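Osman Pedestal Table, Model 141: Assembly and Care
Section 4. Fitting the top, levelling and first cleaning

Read Section 3 (Column and base) before starting. The column must be upright and all four base bolts fully tightened. Two people are needed for steps 2 to 5.

4.1 Parts and tools

Round top, supplied face down in the inner carton
Mounting plate, already fixed to the column
Machine screws, M6, 12 pieces (bag C)
Plain washers, 12 pieces (bag C)
Hex key (bag A)
Spirit level, not supplied

4.2 Fitting the top

1. Lay a blanket on the floor and place the top on it, finished face down. Leave the protective film on.
2. Turn the column and base upside down and lower the mounting plate on to the underside of the top. The arrow on the plate must point to the mark stamped beside the insert ring.
3. Put a washer on each screw. Start all the screws by hand and give each one two full turns.
4. Tighten with the hex key, working across the plate from one side to the other. Stop when the washer can no longer be turned with a finger.
5. Turn the table the right way up. Lift by the column and the base. Do not lift by the rim.
6. Peel off the film from one edge, keeping it low and flat to the surface.

CAUTION: Do not use a powered screwdriver. The inserts will strip if overtightened and cannot be replaced on site.

Note: If a screw binds before the second turn, take it out and check that the plate has not shifted. Do not force it.

The finish is the same on the rim as on the upper face, and both are cleaned in the same way (see 4.4). Slight differences in tint between tops from separate batches are within tolerance.

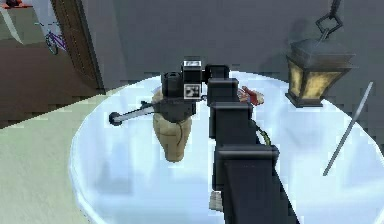

Fig. 4-2. Round top, pale gloss finish.

4.3 Levelling

1. Stand the table in its final position. On carpet, leave it for a day before levelling.
2. Place the spirit level across the centre of the top, then turn it through a right angle and read it again.
3. Turn the adjustable foot nearest the low side anticlockwise to raise it. Make small changes and check both readings each time.
4. When both readings are level, hold the foot still and tighten its lock nut up against the base.
5. Press down lightly on the rim at several points. If the table rocks, one foot is not touching the floor. Repeat from step 3.

Note: Each foot has 12 mm of travel. If this is not enough, use the Drireveck floor pads, part 44, sold separately. Do not stack pads.

4.4 First cleaning

Wipe the top with a soft cloth dampened with warm water and a little washing-up liquid. Wipe again with clean water and dry at once. Film residue near the rim can be removed by repeating the wash. Do not use scouring powder, acetone or wax polish on the gloss finish.

CAUTION: Do not place items hotter than 100 °C directly on the surface. Use a mat.

4.5 After fitting

Check the M6 screws for tightness one month after fitting and once a year from then on. Record the date on the card inside the back cover. Replacement screws and washers are ordered as bag C from Zullaritz Spares, quoting the model number and the batch code printed on the underside of the top.

Section revised 26 August 2019. Text: A. Manolakis. Checked: É. Flores.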